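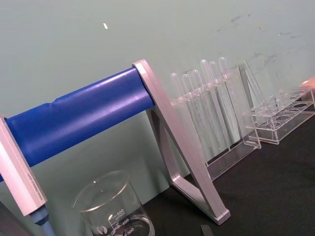
*Blue bar meeting its silver support leg, against the wall.*

Hi Fadime, and everyone else at the Eyvindsson fund,

August went well on the food scrap drop-off! We took in 2,638 pounds across the three Lotance sites, and most of that came from the library lot, which I did not see coming (I'd have bet on the farmers market). Arano is still hauling for us every Tuesday, and they've agreed to hold the price through winter.

**Bins.** We have 22 green bins out now. The grant covers 30, so eight are left to place. Four are promised to the Roltard apartments as soon as the manager signs off on where they'll stand. She wants them away from the ground-floor windows and I can't blame her. I'm still looking for homes for the other four, so send ideas!

**Contamination.** Produce stickers and "compostable" forks are our big headache – the forks especially, as the compost yard won't take them at all. I rewrote the lid signs with a lot fewer words and a big NO FORKS line across the top. Too early to tell if people read it.
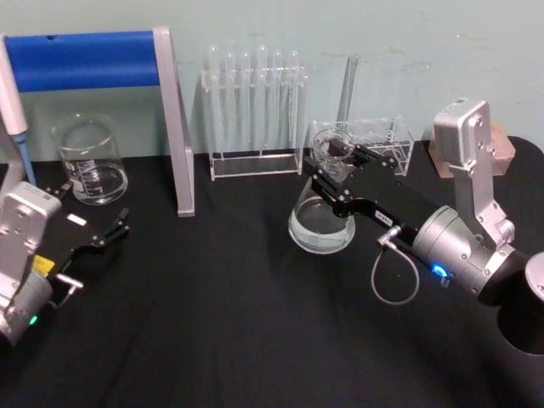

Sorting nights at the community center start next month, and I have the room from 6:30 to 8. Each table gets a bucket of mixed kitchen scraps and a tray for whatever doesn't belong. We had been using white paper on the tables, but eggshells and those clear little stickers vanish on it, so I'm switching to a black cloth like the one under the glassware here. I've priced four of them and they fit in the supplies line with a bit left over for gloves.

**Money.** Spending is on track except for bin liners, where I'm over. I'd like to move the unspent printing money there if that's okay with you. The sheet is attached, with the liner orders in yellow.

Could you let me know about the printing money before I reorder?

Thanks,
Ms. Gökçe's most frequent emailer at Lotance Food Scraps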